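Wolow Bedrooms: a collection of pictures and notes on summer bedding

Welcome, and thank you for stopping by! Wolow Bedrooms grew out of a long conversation between Carla Zein and Widad Saliba over what people sleep on when the weather turns hot, and it has grown a good deal since that first May. The collection holds 3,960 pictures from 330 homes, with short notes on the bedding in each one — mats, sheets, light quilts, bare mattresses and whatever else was on the bed that day.

Pictures are sorted by what covers the bed. Woven bamboo mats have a folder of their own, and we kept the ones where people are in the room too, going about their business next to the bed.

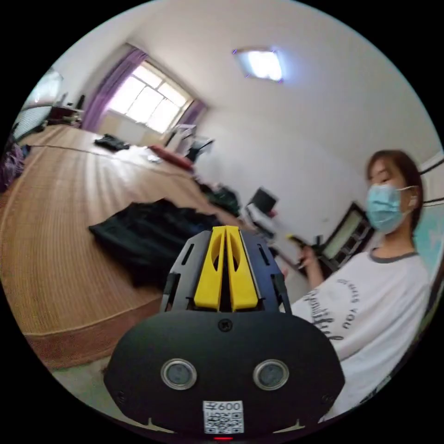
Page last changed: Dec 18, 2025

The bamboo mat on this bed is a warm tan and brown, made of parallel slats, with a darker bound border along the near edge. In the notes we write "slat" for this kind and "braid" for the softer ones, and the border gets its own column, which Widad fought for and which I've come to love.

Things to know before you start:

Notes are in plain text, one file per home.
Bed sizes were left out, as too many homes had no tape measure handy.
The Stingate folder is still missing notes for 5 homes, and Carla is working through them.

If you spot a mat filed under sheets (it happens more than we'd like!), please write to either of us and we'll gladly move it.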